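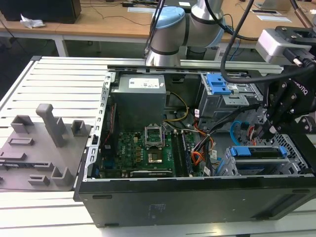 Old tower with the CPU out: what should I check before I put a new one in?

Asked by Tirta Lumbantobing, Estville
Viewed 2,741 times

Hello everyone. I am repairing an old desktop for my nephew, who needs it for school work in September. The case is lying on its side with the side panel off. The socket is empty and the metal bracket is lifted. The power supply, the board and one expansion card are still inside.

I have three things I am not sure of.

Do I need to take out the power supply to reach the socket properly? The cables from it go across the middle and I am afraid to pull something.

Can I leave the bracket open for some days while I wait for the processor? It is coming from a seller in Jevstead and he is slow to answer.

And the small chip with the shiny top, just below the socket, should it have a heatsink? I bought the computer like this and I don't know what was on it before.

Thank you in advance, and sorry for my English.

3 answers

Arif Khoo
Leave the power supply where it is. Push the yellow wires gently to the side and hold them with a twist tie or a bit of string, no need to unplug them. Same for the blue SATA cable, it is not in your way.

I would close the bracket while you wait. If you have the plastic socket cover, put it on. If this is the type with pins in the socket, one bent pin can cost you the whole board, and dust is hard to remove from there. Before you fit the processor, look at the socket from a low angle with a torch. All the pins should lean in the same direction.

For the chip, search the board's model number and compare with photos of a complete one. Many boards of that age had a small heatsink in this place — if yours did, don't run it bare. You will need fresh paste for it also.

Adi Rahman
just buy a newer one mate, I got a Polero refurb for 300 dollars and it came with a keyboard. old towers eat power

Darcy Tipoki
Agree with Arif. Also check that the board's BIOS supports the exact processor you ordered. Same socket does not always mean it will start, I learned this with my Ginting. Unplug the power cord at the wall and touch the bare metal of the case before you put your hands in.

Comment from Tirta Lumbantobing: Thank you Arif and Darcy. I closed the bracket tonight. The model number was under the cables, I will look for photos on Monday.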